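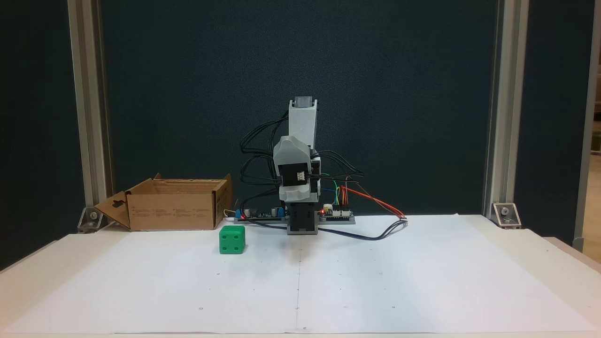
Search this site Enter keywords Go

20/11/2023
By Yu-na Geum

4. The kitting bench at Bendley

4.1 Setting and tasks

The Bendley site packs small replacement parts for the Lightfoot range. Before the change, each packer picked parts from a tray, put them into a carton, checked the carton against a slip and passed it on. The firm that runs the site, Drerness, wanted to move the picking step to small desktop arms and keep the checking step with people. The software that plans the arm's moves is called Prokix and was written in-house.

Before any arm went to the packing floor, the task was worked out at a bench in the site's training room. The bench task is a reduced form of the real one: a part lies on a marked sheet of paper, and the arm has to pick it up and place it in an open carton. Staff used the same bench to learn how to start and stop the arm and how to tell a planning fault from a grip fault. Figure 3 shows the bench with the arm's gripper low over the sheet and the carton to its left.

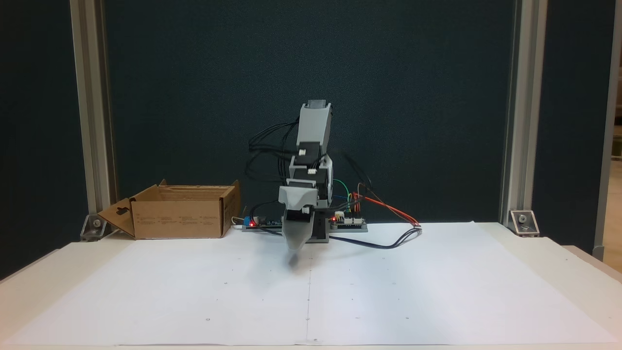 Figure 3. The training bench, with the gripper just above the paper and an open cardboard box at the left side of the table.

4.2 Training and first use

The trial group was made up of 7 packers, all of whom had worked at the site through at least one December peak. None had used a robot arm before. Each had to complete 100 supervised picks at the bench before moving to the floor. The trainer stayed with them for the whole set and wrote down every stop, who called it and what was done next.

The log holds 819 stops from the training period and the first floor shifts. Most were called by the packer, and the arm stopped on its own in the remaining cases. Early on, packers tended to stop the arm when it paused before closing on a part, which they took for a fault. The pause is a normal part of the Prokix plan. After the trainers began to explain it on the first day, stops of this kind became rare.

Loose wiring came up often in the interviews. Several packers said they did not like reaching across the cables to straighten a part, and two asked for a cover before they would work next to the arm for a full shift. Drerness fitted covers on the floor units. The bench unit was left open so that the trainers could get at the boards.

4.3 What changed in the work

The main change reported was in pace. Under the old method a packer could work ahead for a few minutes and then slow down. With the arm doing the picking, cartons arrived at an even rate, and the packer had to check each one before the next was ready. Four of the packers said this was easier on the hands and wrists. The same four said it was harder to talk to the person at the next station.

The second change was in who dealt with problems. A mixed tray used to be sorted out by the packer on the spot. It now had to be reported, because the arm would go on picking from the wrong place until the tray was reset. Packers described this as waiting for something they could have fixed themselves. The shift leads, for their part, said they had become the ones who reset trays, a job that was not in their duties and had not been planned for.

Pay grades did not change during the study. Packers asked about this more than about any other subject, and the question was still open when the interviews ended. One packer moved back to manual packing at her own request and was replaced.

4.4 Limits of the data

The stop log was kept by hand. Of the 911 entries in the full record, those that do not concern a stop (breaks, shift changes, visits) were set aside before coding. A second reader coded the rest using the same guide, and differences were settled by discussion. The interviews were held on site during paid hours, with no manager in the room. We did not measure output per packer, as the firm and the staff had agreed in advance that the study would not be used for that purpose.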